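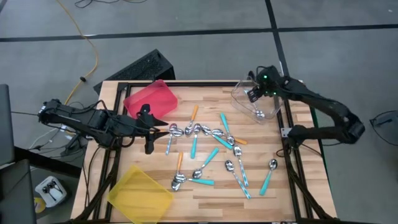 Selon Uwe Görtz, la vente n'a rien d'une fuite : l'ancien capitaine du FC Ruppert quitterait sa villa de Gusumcombe « pour se rapprocher du centre d'entraînement ». L'argument laisse songeur. D'après l'annonce mise en ligne mardi, la nouvelle adresse du défenseur se trouve trois kilomètres plus loin du terrain que l'ancienne.

Arne Wegener avait acheté la propriété au printemps dernier, quelques semaines après la signature de son contrat. Il parlait alors d'un « projet de vie » et promettait d'y voir grandir ses enfants. La maison, 927 mètres carrés habitables, piscine couverte et salle de cinéma, est confiée à l'agence Jurkora, qui ne publie pas le prix. Elle assure avoir reçu plus de 100 demandes de visite. Combien viennent d'acheteurs solvables, et combien de supporters curieux de voir le vestiaire privé au sous-sol ? L'agence ne répond pas sur ce point.

Dans le voisinage, on avance une autre explication. Ingeborg Bauerfeind, qui habite en contrebas, se plaint depuis mars du groupe de ventilation de la piscine, qu'elle dit entendre jusque dans sa chambre. Elle a écrit deux fois à la mairie. L'entourage du joueur qualifie ces lettres de « malentendu entre voisins » et affirme que l'appareil a été réglé. Mme Bauerfeind dit n'avoir constaté aucune différence.

Reste le calendrier. Wegener, 90 minutes dans les jambes samedi et pas une seule le match précédent, n'a toujours pas prolongé avec Ruppert. Un déménagement à l'intérieur de la même commune ne prouve rien, et son agente, Sandamali Debnath, répète qu'il « se sent chez lui ici ». Elle employait déjà la formule à son ancien club, deux mois avant le transfert.

Le joueur emménagerait cette fois dans une maison louée, sans piscine, avec un bail d'un an. Interrogé à la sortie de l'entraînement, il a répondu qu'il aimait changer de décor. Le club n'a pas souhaité commenter. Les visites de la villa commencent la semaine prochaine, sur dossier.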